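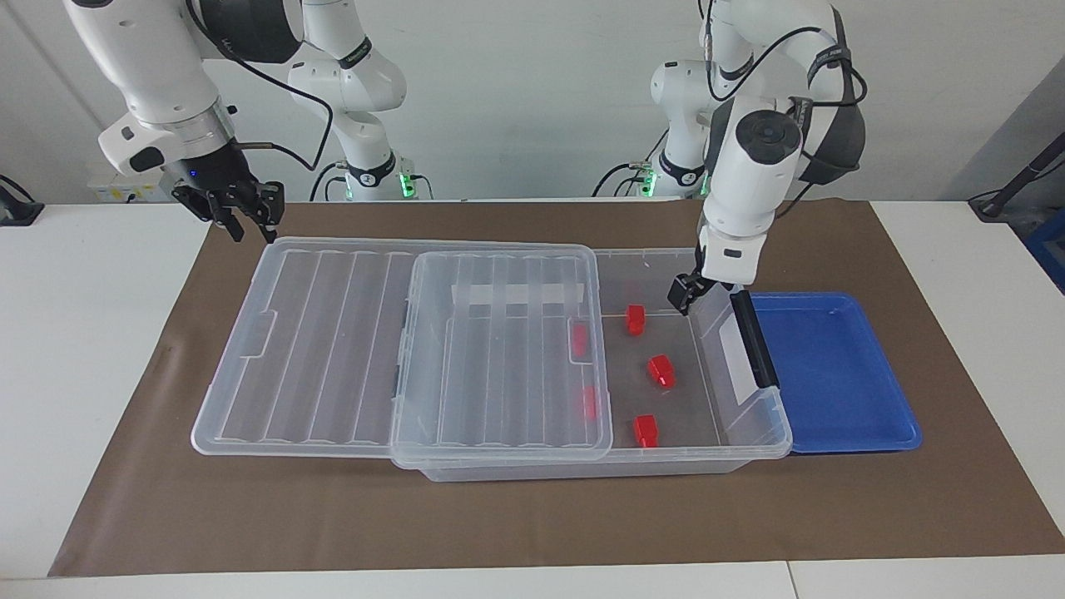

5.2 The box that came along for the ride

I've been putting off writing this section, mostly as it's the part of the work where I look worst. The transfer task was meant to be the easy one. The left arm reaches into the clear storage box, takes hold of a red block, lifts it over the side and lets go above the blue tray. We had run it in simulation for weeks with no trouble at all, and I told Rodica Mocanu I'd have it finished before the December break (I did not).

What went wrong was the lift. Every so often the gripper would close on a block that lay hard against the wall of the box and catch a bit of the ribbed side as well. The arm then went up as planned, the box went up with it, and whatever was leaning on the box got a shove. In our logs there are 11 of these, and in 3 of them the box swung far enough to knock the other gripper. Nothing broke, but the noise was horrible, and Ngozi Garba quite rightly banned anyone from reaching over the mat while the arms were live.

You'd think the force limit would have caught it. So did I! An empty plastic box weighs very little, though, and I had set the limit high enough to stop the arm tripping on its own cables when the wrist turned. The extra load from the box sat comfortably underneath. As far as the controller knew, it was carrying a slightly heavy block.

The layout in Figure 5 made things worse in two ways. First, the tray sits tight against the right wall of the box, by the latch, so a box that tips or slides that way meets the tray straight off. Second, the lids were off to the left but one of them still covered part of the box, and the blocks under it show up blurred through the plastic. Our detector was happy to report those as reachable. Abbas Heydari found a run where the planner had picked a covered block, gone for it from the open side and pushed the gripper along under the lid — which then came up too.

We tried the lazy fix first and lowered the force limit. That gave us false stops all afternoon, nearly all of them from cable drag, and I put it back. What we use now is a small check lift. After closing, the arm rises a few millimetres and waits, and the overhead view is compared with the one from before the grasp. If the rim of the box has shifted, the gripper opens and the arm stays where it is until a person clears it. Covered blocks are dropped from the list altogether, using a lid mask that Firouzeh Golestani drew by hand.

The check isn't perfect. It can't see a box that flexes without moving, and glare on the clear plastic sometimes hides the rim, in which case we treat the lift as failed and stop. I'd also like the right arm to park further away while the left one is inside the box. At present it only waits, and its hanging spot over the lids is closer than I'm comfortable with. We come back to parking positions in the next section.

Figure 5. Both arms at the storage box, with the left gripper lowered inside it.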